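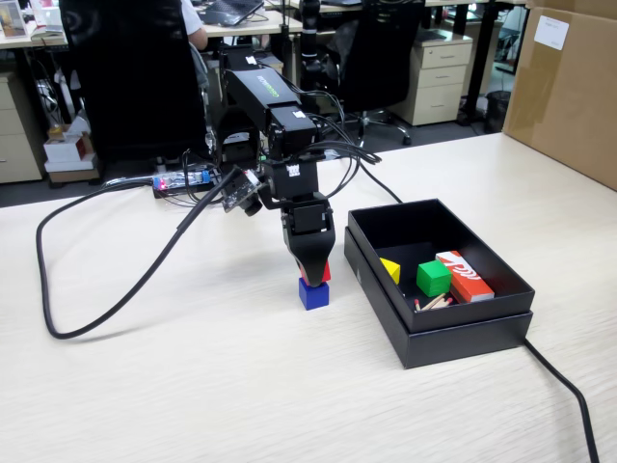
Figure 2. Two blocks, one red and one blue, at the tabletop.

4.2 Colour words in the parent diaries

Parents in Pendham kept a diary of new words for 7 months, using the printed booklet described by Chiu. The booklets gave us 186 entries that contained a colour word. We left out entries where the word was part of a song or a name, as we could not tell whether the child was using it to talk about colour.

Red and blue were the colour words written down most often. Many children used one of them for every bright object before they used both correctly. Wing-yan Lu coded all the entries and a second coder went through them again without seeing her notes. They disagreed on 4 entries, all of which concerned the word orange, and these were settled by going back to the parent.

Word order varied more than we expected. Some children said the colour after the noun ("block red") for several weeks, mainly in homes where a second language was spoken. The diaries do not record how often each form was used, so we return to this point with the home recordings in Section 5.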